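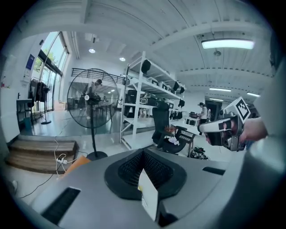
Back half of the room, Wed 6 November. Fan, shelving, chair and the white table.

Room layout, second go. I was against moving anything and I'm still mostly against it, but Sylvain Lefèvre wanted the back of the lab "usable by the end of the week" and it's easier to write down what I think of the result than to argue again in the doorway.

The shelves first. The white metal unit is fine. It's the same unit we had in June on the other wall, and it holds the same stuff. Black cases on the middle shelf, dark gear on the other tiers, black things hanging off the frame and the shelf edges. All of it looks alike from the door. The plan says every case gets a label on the short end, facing out. I'll believe that when I see it. We bought a roll of 300 labels for the Conditz job and I know where most of them still are (in the drawer, on the roll).

Hanging things off the shelf edges: I don't love it. Saves shelf space, yes. But anyone coming round the right side of the unit in a hurry is going to catch a shoulder on something. Sylvain says there's plenty of clearance. He measured it with the chair pushed in. Try it with the chair out.

The fan. The claim is that it moves enough air to make the corner bearable in the afternoon. I put the thermometer on the white table for two afternoons, one with the fan running and one without, and got no difference I'd put my name to. Air moving on your face feels cooler, fine, so people like it. That doesn't make it ventilation. It also stands where you'd want to walk if you were carrying a case. If it stays, it goes closer to the wall, and somebody finds it an outlet that doesn't mean a cord across the floor.

The chair. There's a cloth on the seat again. A chair with something on it is a shelf, and we've got shelves. Same goes for the bag under the table. Either it lives there and we say so, or it goes home.

White table: small devices all over it. It was supposed to be the clear surface, for unpacking and checking things in. Lasted 8 days by my count. I suggested a tray for the small stuff and was told a tray would just fill up. Possibly! Then at least I could pick up the tray.

Costs so far, for whoever asks: 494 for the lot, mostly hooks, bins and the casters we haven't fitted. Sturkby quoted over twice that to do the whole wall, and I didn't trust their drawing either, it had the door opening the wrong way.

To do
- case labels, short end, before the Delaunay gear comes back
- fan nearer the wall, repeat the temperature check with the door shut
- clear white table, try the tray for 9 days and see
- walk the right side of the shelves with the chair out and a case in each hand (Sylvain, not me)
- ask Overo if they want their spare bins back

Not signing off on the layout yet.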